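Let the Rooms Get Weird

Ask anyone who trains robot arms for a living what they want more of, and they'll say examples. Ask what kind, and the room goes quiet for a second. I think that second question is the most fun one in the whole field right now, and I'd like more people arguing about it!

At Movum we spent most of last spring gathering demonstrations in simulation. A person puts on the headset, steers a rendered arm through a rendered room, picks something up, sets it down, and we save the whole run. Our first batch had 395 episodes in it, nearly all of them recorded in the same tidy kitchen with the same mug. The policy we trained on it was wonderful with that mug. Then Nathalie Dierckx moved the mug onto a different counter and the arm reached for the spot where it used to be, very politely, again and again.

So we went the other way. Oğuzhan Toprak wrote a little tool, which he named Woo, that fills a room with whatever is in the object library and does not care if the result makes sense. Brick walls, plank floors, a scepter next to something like a pair of glasses, a penguin-like figure standing near the furniture. You load in and you have no idea what you'll be asked to pick up. People started coming in early to see what the morning's rooms looked like (I was one of them).

I've heard the objection plenty of times, usually from folks I respect. Real homes don't look like that, so why spend good operator hours on it? My answer is that real homes don't look like our kitchen either. My aunt keeps a bowling trophy on top of her microwave. A learner that has only ever seen sensible shelves has learned the shelves along with the grasping, and I'd much rather it learned the grasping.

We did a small comparison in May. Same operators, same arm, 80 episodes from the kitchen against 80 from Woo rooms, then 11 objects neither set had used. The Woo policy picked up seven. The kitchen policy picked up two, and one of those was a cup. That's a tiny test and I wouldn't hang a paper on it, but I was grinning for the rest of the afternoon.

There's a cost, and I don't want to skip it. Operators are slower in odd rooms. They hesitate, they back off, they come at a thing from a second angle. For a while we trimmed those bits out. I now think that was a mistake - the hesitation is where a person is working out how to hold something, and that's exactly the part we can't write down ourselves. Leave it in. Tag it if you must, but leave it in.

And please, if you're running a collection like ours, sit in the chair yourself for an hour a week.

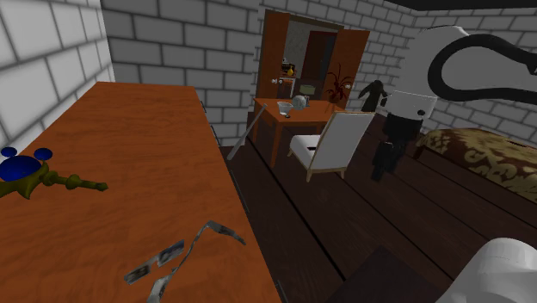 Floor Stevens: I'm with you on the strange rooms, less so on keeping every hesitation. We kept ours at Tinwood and the arm learned to hover over things without ever closing on them. Did you weight those stretches differently, or did it sort itself out with more episodes?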